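Virk moves table clearing to gripper cells at Dramomberg site

Virk has begun using automated gripper cells for table clearing and sorting at its Dramomberg site, the company said in April. The change affects 32 employees on the day and evening shifts, who until now did the work by hand.

Staff record each handling task with a hand-held gripper, and the recordings are used to set up the cells. Virk has collected 2551 recordings so far. Each new item needs 200 before it is released to a cell.

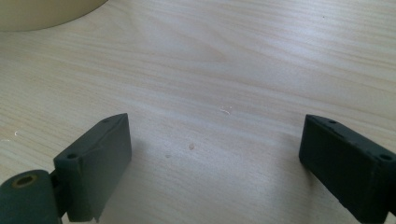
The two fingers of a hand-held gripper over a pale wooden tabletop.

Florian Hauser, who heads operations in Dramomberg, said no jobs would be cut. Employees rotate between recording, checking rejected items and restarting stopped cells - tasks that fall into a higher pay grade after a short course.

Shift representative Leonie Zwahlen said wrist complaints had dropped, but that breaks are now harder to schedule because a stopped cell must be attended within minutes. Talks on a second attendant per shift are under way. The Vovthorpe site is to follow once those talks close.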